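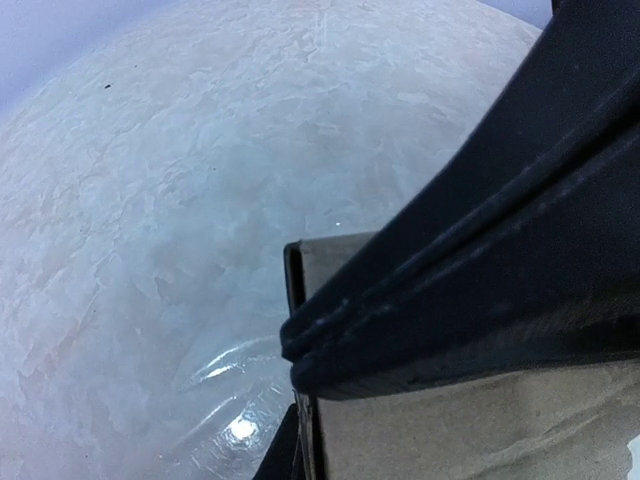

Pale, rounded and mottled up close.

How to Get a Limewash Look on a Plain Wall

11/1/23

Limewash is what you put on a wall when you want it to look as though it has been ignored for a century by people with good taste. It's cheap, it's forgiving, and it will look terrible for the first hour. Keep going.

What you need
Limewash paint (one can covered my 74 square feet, two coats, with a bit left over)
Mineral primer
A wide block brush, the uglier the better
A bucket, a spray bottle, drop cloths
Gloves and safety glasses. Lime is caustic and does not care that you're only doing a small patch.

Step 1. Prep
Wash the wall, fill the holes and sand the filler flat. Glossy paint gets a scuff with medium paper. I used 600 grit the first time, which polished the wall beautifully and helped not at all.

Step 2. Prime
Roll on the mineral primer and leave it overnight. Skipping this is very popular, and so is repainting.

Step 3. First coat
Stir the can all the way to the bottom, then stir it again. Mist the wall lightly. Load the brush halfway and work in loose crosses, in patches you can reach without moving your feet. Keep the edge wet. If you start painting in tidy rows, have a coffee and come back worse at it.

It goes on gray and streaky. Mine looked like a bus shelter until after dinner.

Step 4. Second coat
Wait at least 4 hours, or whatever the can says if it says longer. Thin the paint with a splash of water and go over everything in the same loose crosses, pressing harder in some places than others. The cloudy patches come from that uneven pressure – finally, a job that rewards a short attention span.

Touching up
Don't dab. A dab dries as a dab. Mist the whole area, feather thinned paint well past the mark, and stop before you feel finished.

Bathrooms need a sealer made for limewash. Try it inside a closet first, as it can darken the color.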